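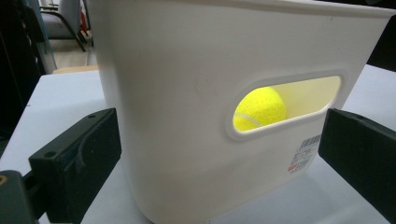 Public meeting walk-round: Grovley Town Hall, main chamber
May 19, 2026

I did this one before the meeting on the Firnen Road bus depot, so expect more grumbling than usual. The council had told us to plan for a big crowd and they weren't wrong!

1. Front doors and steps
Pass. Both doors open fully and stay open. The left one sticks a bit if you push low down, so push high. Handrail is solid.

2. Fire exits
Fail, then pass. The exit by the public gallery had a stack of 29 chairs in front of it (again, and I've written this up before). I moved them myself, which took 7 minutes and most of my good mood. Could we please put a sign there?

3. Room capacity
Pass, with a moan. The licence says 600 for the chamber and gallery together. The petition against the depot has 1,494 names on it, so if even half of them turn up we're stuck. I've asked for the sound to be piped into the Trellar Room downstairs. Still waiting for a yes.

4. Aisles and wheelchair spaces
Pass. Front row spaces are marked out and there's room to turn. I'd like one more on the left side, near the speakers' microphone, as people were queuing across the gap last time and it got awkward.

5. Microphones and cables
Needs work. The cable to the public microphone crosses the middle aisle. It's taped, but the tape is lifting at one end and I caught my own foot on it. New tape before doors open, please, and a proper cable cover before the next meeting.

6. Hearing loop
Pass. Tested from the back row and from the gallery. Nice and clear, much better than in May last year.

7. Emergency lighting
Pass. All lit on test. The one over the Matubbar Street exit flickers before it settles, so I've put it down for a new fitting.

8. Space outside
Not finished. Both sides of the depot argument want the front steps for their banners. I don't mind who stands where (truly, I don't) but there has to be a clear path to the doors wide enough for a wheelchair. I've chalked one on the paving.

Still to do: tape, sign, light fitting, an answer on the Trellar Room. I'll go round again once the chairs are out.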